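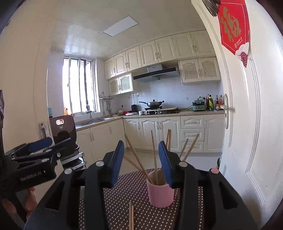 June
Bastien Marty

3.2 Shared utensils and table turnover

The second part of the study looked at how small noodle shops set out their chopsticks. We visited 11 shops in Vutstead and Varkham, all with fewer than 50 seats. In nine of them the chopsticks stood in an open cup on each table and customers helped themselves. The other two handed out a wrapped pair with each order.

Figure 3. Chopsticks in a pink cup on a table, with a loose pair in front.

Staff were asked to log every request for extra or replacement utensils over the study period, giving almost 3,000 entries. Requests were less common where cups were used, and most of those recorded came at lunchtime. Shops with wrapped pairs had more requests from groups sharing side dishes, a pattern Tarawneh also found in canteens.

Owners gave different reasons for their choice. Cost was mentioned most often, followed by the time spent washing up. One Varkham owner had tried both and went back to cups after complaints about litter. We did not measure hygiene, and the logs do not show whether a replacement pair was asked for because the first had been dropped.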